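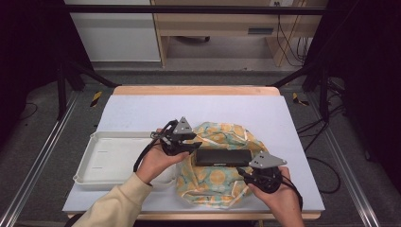 The Calance branch requests comments from members on the proposed rule for table surfaces in the shared study and craft rooms. Under the draft, every wooden table would be fitted with a removable top board, and cutting, gluing and painting would be allowed only on the board. The arrangement is the one already in place on the light wooden table with the pale, lavender-white board over it. Tables without a board would be reserved for reading and writing. The draft also limits each booking to three hours. Comments received by the end of June will be attached to the proposal.
Posted by zoila.agudelo, Calance branch office

Re: Table surfaces, request for comments
Posted by E_Huanca
I support the rule in principle. Refinishing is the largest single item in our furniture budget, and most of the damage comes from knives and hot glue. I would ask that the wording define "board." As written, a sheet of cardboard would qualify, and members will bring cardboard.
I would also ask that the pale color be kept. Small pins and needles are much easier to find on a light surface at closing time.

Re: Table surfaces, request for comments
Posted by nayeli_t
I must respectfully disagree with the previous poster on color. The quilting group meets in the evening under the overhead lights, and several members have reported glare from the light boards. A medium gray would serve both purposes. If the office has already placed the order, please state so in this thread, and we will direct our comments elsewhere.

Re: Table surfaces, request for comments
Posted by zoila.agudelo, Calance branch office
No order has been placed. The supplier in Grustport has quoted 70 dollars per board, with a minimum order of five. The annual allowance for both rooms is 1000 dollars, and this amount must also cover lamps and chair repair. Color does not affect the price.

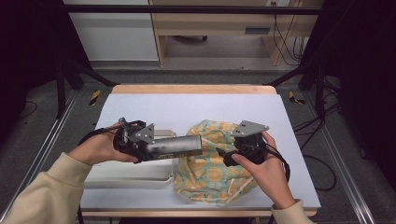 With respect to the definition, the office will accept Mr. Huanca's point. The revised text will read "a rigid board supplied by the branch." Personal cutting mats may be placed on top of it.

Re: Table surfaces, request for comments
Posted by K.Hellwig
The three-hour limit is my concern. Bookbinding requires pressing time, and a book cannot be moved while the glue sets. I request an exception for work left in a press, provided that the press is labeled with the member's name and does not take up more than half of the table.

Re: Table surfaces, request for comments
Posted by E_Huanca
I would oppose that exception. Half a table is a full seat on a busy afternoon. The storage shelf by the door can hold a press.

Re: Table surfaces, request for comments
Posted by K.Hellwig
The shelf is not level. I reported this in March and have not received a reply.

Re: Table surfaces, request for comments
Posted by zoila.agudelo, Calance branch office
The shelf report has been located and forwarded to maintenance. The booking limit will be moved to a separate thread. Please continue to post remarks on boards and color in this one.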